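Noonan Launches the Pronia Play Bowl, a Small Set for Small Hands and Smaller Tables

METOMHAM – There is something about a good wooden bowl that makes children want to put things into it, take them out again, and then start all over, and it is with that happy habit in mind that family toy maker Noonan is bringing out its newest set this March. The Pronia Play Bowl goes on sale at the Metomham shop and in 64 toy and gift stores, and we could not be more pleased to see it leave the workshop at last! 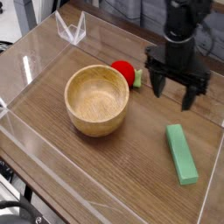
Page last changed: Friday, 4:15 p.m.

The idea is a simple one. A round bowl in pale, honey-toned wood, with a good thick rim that little fingers can get hold of, comes together with a soft red apple and a mint-green block. The apple is fuzzy all over and wears a light green leaf, and the block is long enough to be a bridge, a loaf of bread, a bed for a very thin doll or whatever else the afternoon calls for.

"We went back and forth on the bowl for a long time," says designer Anouk Hendriks. "The early ones were pretty, but they were too shallow, and the apple would hop right out as soon as somebody carried it across the room. I wanted a bowl you could walk around the house with, and I think we have it now."

Before settling on the final shapes, Noonan lent trial sets to 12 play groups in and around Plalport and asked the grown-ups to write down whatever came to mind. The notes came back with jam on them in a few cases, and they were a tremendous help (the leaf, for one thing, is bigger than it used to be). 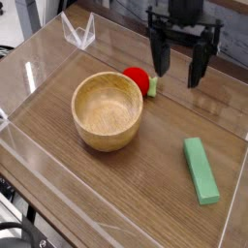 Jeanie Rankin wrote that her group had used the bowl as a hat, a drum and a boat before anyone thought of serving lunch in it, and asked whether she might hang on to the set a little longer. King-fai Fu would have liked a second apple, so that two children could shop at the same time, and we have taken that very much to heart: single apples will be sold separately from the first day.

The first run comes to 175 sets, each packed in a plain cardboard box with a folded sheet of 6 games to get things started. There are sorting games and hiding games, and one about a greengrocer that tends to go on for a while.

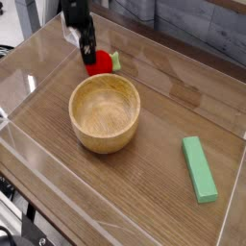 Shops that would like to carry the set can order through Donal Mac Mathúna at the Metomham office, who will also be glad to send out a color leaflet for the counter. Families are warmly invited to come by the shop on Friday from 10 a.m., when sets will be out on the tables to try and Eamon Moriarty will be pouring the coffee.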